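Clurivari opens desk-work collection at its Govenside office

GOVENSIDE – I've been wanting to write this one since January, so bear with me if I run on a bit! Clurivari is now gathering examples of everyday desk work to teach our Feltesau learning system how hands handle ordinary stuff. I'm Rakiya Sani, I look after collection here, and yes, I take my turn at the desk too.

We record people doing small jobs at a plain white desk, the kind with keyboards and cables all over it. Spray bottles, cloths, trays, whatever a person might pick up before lunch. One short job is one example, and we have 236 of them checked and saved so far. 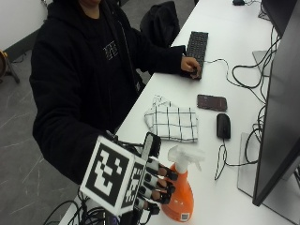 A sensor glove rig with its marker fixture, at the orange spray bottle. Photo: Clurivari

The square markers let our software work out where the hand is and which way it's turned. Fingers are the hard part (they hide behind everything), and we went through 12 versions of the labeling guide before two people would mark the same grasp the same way. I still have version four taped up over my desk.

Ciobanu, our partner on the training side, gets each batch on Monday and tells us which grasps the system is still getting wrong. Then we go back and record more of those. Last batch it was anything with a trigger!

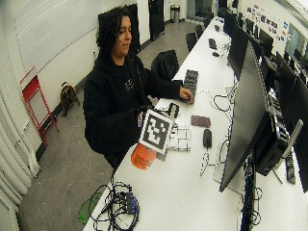

At the long desk, with a square marker held in the left hand. Photo: Clurivari

Next up we want up to 100 more examples from people who have never worn the gear, left-handers especially. Sessions are held in the afternoon. If you live near Govenside and want to try it, call the Clurivari front desk and ask for me, extension 293.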